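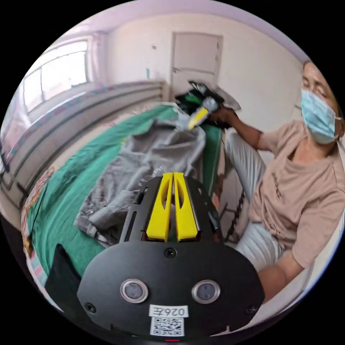

2 min read

Kikholm Laundry Service: Frequently Asked Questions

When do you collect?
We collect every day except Saturday, between 7 and 10 in the morning. Please hang the bag on the outside handle of your door before 7. If you live in the Yip building, leave it at the front desk.

How much can I put in one bag?
One bag holds up to 5 kilos. If it is heavier we still take it, but we count it as two bags.

Do I need to sort the colors?
No, we sort them. Only please tell us when something is new and dark, for example jeans, so we can wash it apart the first time.

Can you wash wool and silk?
Wool yes, by hand. Silk we send to Fludari, and it takes three more days. The price is the same as in their shop.

How are my clothes returned?
Folded, in paper. Shirts can come on hangers if you write it on the bag label. We do not iron bed sheets at the moment.

Something is missing from my bag. What should I do?
Write to us the same week with your bag number. In August we handled some 700 bags and three socks are still here with us, one of them green with small boats.

Can I change the soap?
Yes. The normal one is Rarell without perfume. You can also choose lavender.

Who can I call?
Cathal Heffernan answers the phone until 6 p.m., extension 106. In the evening please use the contact form.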